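Lavik > Company > About us

About us
By Tülin Keskin, March

Hello! I'm Tülin, and I've been at Lavik since we were packing orders by hand above a bike shop. We fill and pack small household bits for other firms - spray heads, caps, clips, the stuff you never think about until it breaks. On a good day 3,638 pieces go out of the door.

Three years ago we bought our first robot line, the Gonirix, and I'll admit I was dreading it. I'd spent most of my working life on the packing bench and I thought that was me finished. What happened was that my job moved. The line needed someone to teach it how things are picked up, and the people who knew were the packers (Orhun still can't believe he gets paid to show a machine how to hold a trigger head!).

So these days a lot of our work goes on at a table, with a gripper in each hand and a timer running. You pick a piece up, turn it, put it down, and do it again. It's slower than packing and harder on the brain, but much kinder to the wrists.
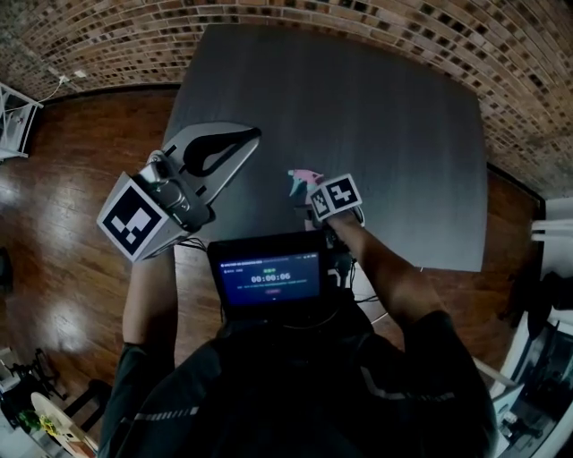 Did anyone lose their job when the robots came in?
Nobody was let go. Two packers retired that year as they'd planned, and the rest of us were offered training on full pay, with 12 weeks to decide whether we liked it. Marwan didn't, so he went over to deliveries and he's very happy there.

The night shift has gone, which I know some people miss for the money. We put a top-up in place for them and it's still being paid. Defne looks after the training now, and every new starter does a spell on the bench before touching a gripper, me included when I came back from leave. Our Geltis site joined in last year and they've recorded 616 sessions so far, so there's a bit of rivalry going on.

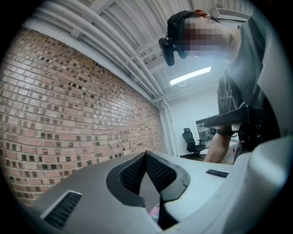

Leaning in over the gripper at the brick wall end of the room.

If you fancy coming to work with us, or just want a look round, drop me a line and I'll put the kettle on.

Contact: Lavik, Figueroa Yard | © Lavik | Back to top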